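Malport Gripper Comparison

From the open robotics encyclopedia
14 shares | 2 comments

The Malport gripper comparison is a bench test for robot end effectors in which two arms share one table, one carrying a two-finger gripper and the other a multi-fingered hand. It was set up in Piltville by Radoslava Machala and Reginald Whitlock, and is named after the workshop where the first trials were run. The control software is called Cirnine.

In the basic form of the test, each arm must pick up an object, move it to a marked spot and let go. A trial ends when the object is released or when 90 seconds have passed. Both arms are driven by the same controller, so the speed limits are the same on each side. Only the settings for closing force are left to the operator.

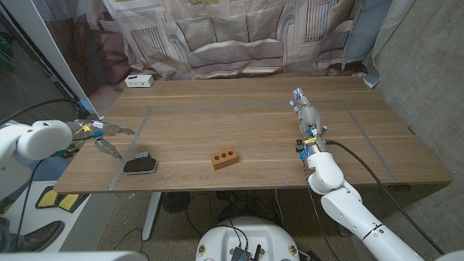

Scoring is kept simple. A clean placement earns 2 points, a placement that needs a second grasp earns one, and a drop earns none. The first full series ran to 3585 trials. The two-finger gripper scored higher on small blocks and other objects with flat sides – the hand did better on rounded shapes and on objects lying at an angle. The hand also needed more frequent calibration, usually after every 1000 grasps.

Lucinda Boateng later added a camera trial, known as the Piątek variant, which repeats the test with the overhead view turned off. Thaddeus Tillman has argued that the scoring favors simple grippers, as it gives no credit for turning an object within the grasp. A revised score sheet covering in-hand movement was put forward in February but has not been adopted.

See also: End effector, Parallel gripper, Robot hand

Page last edited February 27, 2023 | Contact | Back to top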